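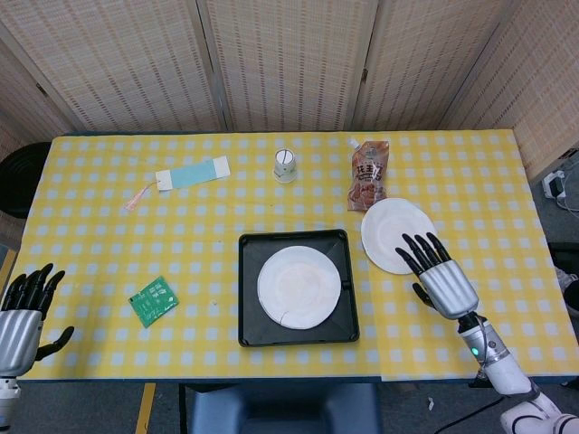 Single-Use Tableware at the Department Snack Table

Project report, second-year course in Materials and Everyday Products
Uliana Hrynyshyn and Kerstin Kasten

1. Background

The snack table on the second floor of the Kostiuk building is set up every afternoon during term. Students take a paper plate, a paper cup and something from whatever bag or pouch is open, and most of it ends up in one bin by the stairs. Our course asked us to choose a small system that people use without thinking much about it, and to find out where the material goes.

We chose the snack table for practical reasons. It is close to our classroom, and the people who run it let us weigh the trash before it was taken down. The table itself is simple. It has a yellow and white gingham cloth, a square black plastic tray, round white paper plates, small white paper cups, and food pouches that change from week to week. The pouch with Chinese printing and a spout cap is one of the more common types.

2. Questions

We wanted to answer three questions.

How many plates and cups are used in a month?
How much of that could be avoided by changing the way the table is set?
What should be done with the pouches?

3. Method

We collected everything from the bin in January. Kerstin sorted it each day at 4:30 pm and Uliana kept the spreadsheet. Plates and cups were counted by item. Pouches were counted and also weighed after being shaken out, as there were always some crumbs left in the bottom.

For the second half of the month we changed the table in two ways. A plate was set in the tray to serve from, so that snacks were poured out once and shared. We also turned the cups upside down. Before this the cups stood in an open stack and people often pulled off two at a time, used one and left the other sitting on the cloth. It was then thrown out with the rest.

We did not put up a sign. We wanted to see what the setup alone would do.

4. Results

Over the whole month we counted 1,351 items. Of these, 671 were plates and 179 were pouches and other food packaging. The rest were cups, plus a few napkins that we decided to put in with the cups because they were the same kind of paper waste. We should have given them their own column.

Plate use went down after the change. People took snacks by hand from the shared plate and did not take a plate of their own unless they were going back to a desk. Cup use went down less. The unused cups mostly disappeared from the bin, but the people who wanted a drink still took a new cup each time, even for a refill.

The tray was useful for a reason we had not planned for. Its raised rim kept crumbs off the cloth, and the cloth was shaken out less often. The cloth also has an overlap on one side, and a plate put down on top of it can tip a little. We kept full plates off that part when we could.

5. The pouches

Pouches were the hardest part. A paper plate with no grease on it can go in with paper in our building, but the pouches are glossy and we could not find out what most of them were made of. The spout caps come off and we tried saving them separately. We sent a message to Gitberg, the company that picks up from the building, and were told that pouches go in general waste with the cap on or off.

We also asked at Grutulik, the shop where most of the snacks are bought. They sell nuts by weight from bins and will fill a container that a customer brings in. The price is a little lower than for the pouches we have been buying. The drawback is that somebody has to carry the container there and back, and wash it.

6. Problems with the data

The bin is in a public hallway, so other people's trash was mixed in. We left out anything that clearly came from somewhere else, such as coffee cups with lids, but some of our plates may have been thrown out in other bins too. On the last afternoon there was a small party and use was much higher than normal. We kept those items in the total.

7. Recommendations

Keep one shared plate in the tray and put out only a few extra plates at a time - a full stack makes people take more.
Keep the cups upside down, and add a marker so people can write their name on the side and use the same cup again.
Try the refill container from Grutulik for one month and compare the packaging weight.
Move the bin closer to the table.

The Durnetis student fund has agreed to pay for the container. Kerstin will do the second count and the spreadsheet will stay in the course folder.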